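ISTTON EVENING COURSES
Setting Up and Clearing a Work Table
Handout for session 5, 12th December

Please read before class. The Plellero reading is still assigned, though I have reservations about it, as you'll see.

1. What the reading claims

Plellero says a clear surface makes people work faster and make fewer mistakes. It gets repeated a lot, usually by people selling trays. The evidence offered is a survey of over 3,000 office workers who were asked whether they felt more productive at a tidy desk. They said yes. Of course they said yes. Ask yourself what a person with a messy desk is going to write on a form their manager may read.

What I am willing to defend is smaller. A table with few things on it is easier to check. If something is missing or in the wrong spot, you see it sooner. Whether you then do better work is a separate question, and Plellero slides from one to the other on the second page without a word of argument. Mark the sentence when you find it.

2. White tops

The usual advice is to buy a white table. Dark items do stand out well against white. Pale ones don't, and a white tray on a white top depends on its rim to be noticed at all. Shadows also show up strongly on a pale surface, and students who sketch a layout from a photo sometimes draw the shadow as if it were part of the object. Look for this in your own sketches.

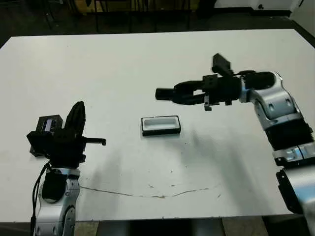
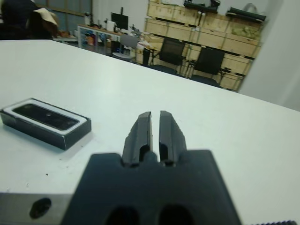 Fig. 2. White tabletop: the black-rimmed tray near the middle (first view) and the black box with a white-bordered top (second view).

3. Trays and boxes

A tray marks a place. It says "put it here," and that is about all it does. The Chraibi method gives every tray a label, a color and a fixed position measured from the table edge. I have tried it. The labels peeled, and by February we were back to putting the tray wherever there was room. If you want to argue for fixed positions in your write-up, go ahead, but bring something better than the Chraibi brochure.

A box is a different matter. People set one down for a minute and it stays all week. Boxes are also hard to judge from the outside. A dark, shiny top may be a window, a cover or the item itself, and you should write "not known" on your sheet until you have picked it up and looked. I take off points for guesses presented as facts.

4. Exercise (in pairs)

Each pair gets one table, one tray and one box.

Person A sets the table. Person B looks at it, turns away, and draws the layout from memory. Swap. Then do the same again with the tray moved a hand's width. Write down whether your partner noticed, including the times they didn't.

Do not tell your partner what you expect to happen. Last term half the room did, and the results were worthless.

5. For next time

Read the Futo pages on storage near the work area. They are shorter than Plellero and no better sourced. Bring two objections, in writing, and one thing you think they got right.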